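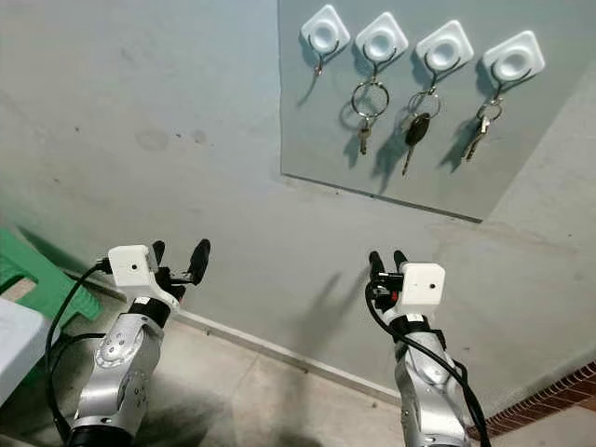 Loubna Benjelloun wrote in May to say that her key hooks had come down again, all of them in one night, and that she was ready to go back to keeping the keys in a bowl. She wanted to know whether the hooks were bad or whether she had put them up wrong.

Most of the time it's how they went up. Adhesive hooks hold well on the right surface when it is clean and the glue is given time to set. The steps below are for small hooks used for keys, lanyards and light bags. Coats are a different job and need screws.

What you need

Adhesive hooks
Rubbing alcohol
A clean cloth with no lint
Masking tape
A pencil
A small level, or a level app on your phone
A kitchen scale
A hair dryer, for taking old hooks off

Step 1: Weigh what you want to hang

Put each set of keys on the kitchen scale before you buy anything. People guess low. My own set came to almost 800 grams once I added the bike lock key, the storage unit padlock and the flashlight that lives on the ring. That was too much for the hooks I had, and I moved the padlock to a drawer.

Check the number on the hook package and stay well under it. The printed limit assumes a steady load on smooth material. Keys get grabbed and dropped back on, and each grab pulls outward on the top of the pad. I treat half the printed limit as the real one.

Step 2: Check the surface

Run your palm over the spot. Glass, glazed tile, metal and gloss paint are all fine. Flat paint is a gamble, and anything that leaves powder on your hand will fail no matter which brand you use. Vinyl wallpaper sometimes works for a while and then comes off with the hook, which is worse than the hook falling by itself.

If the wall is freshly painted, wait 3 weeks. Paint feels dry long before it has hardened all the way through, and the pad will lift it off in a neat square.

If the wall is no good, mount the hooks on a smooth panel and fasten the panel to the wall with screws. You only have to get the wall part right once, and when you move you can take the whole thing with you.

Step 3: Mark the positions

Put a strip of masking tape where the tops of the hooks will go, and check it with the level. Mark the center of each hook on the tape in pencil. Leave enough room between them that two full key rings don't touch. Big split rings need more space than you would think, and car keys with a plastic head tend to swing sideways.

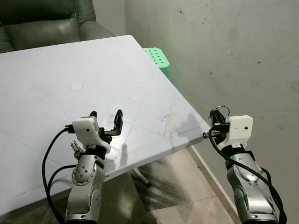

Height matters too. Put the row at about the chest level of the shortest person who uses it. If you have a toddler, go higher and accept the reach. Keep the row out of the path of the door, and open the door all the way to be sure before you peel anything.

Step 4: Clean

Wipe the area with alcohol and let it dry by itself. Don't use glass cleaner or kitchen spray. Both can leave a film that you can't see, and the pad will stick to the film. Don't touch the spot again with your fingers.

Cold walls are a problem. If the hooks are going in a mudroom or garage in winter, warm the room first or wait for better weather.

Step 5: Press and wait

Peel the backing, line the hook up with your pencil mark, and press hard in the middle. Then press each corner. Hold it for as long as the package says, and count it out, as 30 seconds is longer than it feels. Take the masking tape off slowly, pulling it down and away from the hooks.

Now leave them bare overnight. This is the part Loubna had skipped. She put the keys on right after pressing, the glue never got a proper grip, and every hook in the row let go within a few hours.

If the surface has a texture

A fine texture is the hard case. From across the room it looks smooth, but the pad only touches the high points and there is air under the rest.

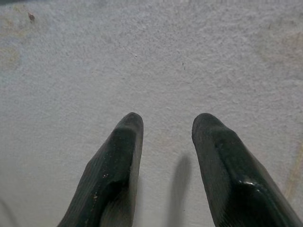 Pale finish with a fine texture.

Try one hook first and hang something on it that won't break. Give it a full week. If the corners start to lift, use a thicker foam pad, which can press into the low spots. If the foam lifts as well, go back to the panel idea in step 2. Don't add a second pad on top of the first – it puts the hook farther from the wall and makes the pull worse.

Taking hooks down

Warm the hook with the hair dryer on low for a minute or so. Slide a length of dental floss behind it and saw downward. Go slowly near the bottom edge, where paint tends to tear. Roll the leftover glue off with your thumb, then wipe with a little alcohol. Test the alcohol on a hidden patch first if the wall is painted.

Hooks with a stretch tab come off differently. Pull the tab straight down along the wall, never toward you, and keep pulling until the strip lets go. If the tab snaps, go back to the hair dryer and floss.

Old pads can't be used again. Replacement pads are sold separately for most hooks, and you can cut a foam one to size with scissors if the exact shape is out of stock.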